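Talks > Employment Law > Speaker Notes

We use cookies to remember your settings. Accept | Manage

MOVED WITHOUT ASKING: TRANSFER CLAUSES IN COURT
Notes for the June session. Roland Furnival in the chair. 45 minutes with questions.

Start with the clause itself. "The employee may be required to work at any location the company reasonably decides." Read it slowly. Ask who has signed one. Ask who read it first.

I doubt that word "reasonably" does the work people claim for it. Lawyers on both sides like it, and I suspect that's a bad sign. It lets the drafter look fair and leaves the fight for later, when one party has a legal budget and the other has a mortgage.

Go to the Tullix matter. Tracey Hulme, a records clerk, 19 years at the Marsden office. Told to report to Cirkcombe in 3 weeks. She asked for reasons and got one line: "operational need." (Pause. Let them laugh if they want to.)

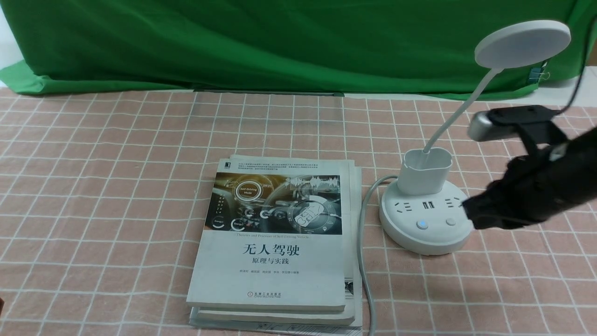
Photo: Armelle Pruvost

The company's argument had three legs: the clause, the need, the notice. Take the clause quickly, she signed it. Spend time on the need. No staffing figures were put in, only a statement from a manager, Sandra Fairclough, that Cirkcombe was "stretched." Stretched how? Compared with what? The tribunal never pressed her on it, and I think it should have.

She lost on the clause and won on notice. Her side called that a victory. I'm not so sure. She got some pay and still had no job at Marsden. An employer reading the ruling learns to wait a bit longer before doing the same thing.

Ewurabena Sarpong will disagree with me here. Her view is that notice rulings push employers to talk to people sooner. Give her a fair hearing, then ask for one case where the talking changed the decision. Jivano gets cited a lot for this. Read it again before you cite it. The talks there began after the desk had been cleared.

If short of time, skip the part on family hardship and go straight to drafting.

Drafting: name the places. Put in a distance. Say who pays for the move. If a client says this ties their hands, tell them yes, that's what a contract is for.

Questions. Repeat each one for the back row.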